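Workshop notebook, November
Vuketti amp, second session

Started 10.20. Volkan Kozan had left the head on the bench with a note: hum on channel two, gets worse when the reverb is up. The band want it back for the Ullus show, so it goes ahead of the Busska pedals.

Replaced the two big filter caps first. Hum down a bit, still there with the volume at zero. Moved the reverb return lead away from the heater wires and most of what was left went. I have tied it to the chassis for now -- needs a proper clip.

HT reads 196 V at the third node. The drawing says 200, so fine. Left it on soak for 37 minutes with a dummy load, no drift worth writing down.

Channel one input jack was loose. Tightened it, then found the solder joint on the ground tag had cracked. Redone. Check the other 3 jacks before it goes back in the sleeve.

Solveig Løken came by after lunch and played bass through it, then the El Idrissi guitar. She thinks the top end is harsher than it was in spring. I can't hear it, but I didn't have it on the bench in spring either. Might be the new valves. Old ones are in the drawer, labelled, if Volkan wants to compare.

To do: clip for reverb lead, knob for the tone control, ask Volkan which speaker cab they are taking. Busska pedals after that.

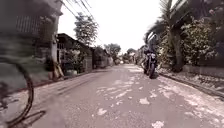

Motorcycle in the lane.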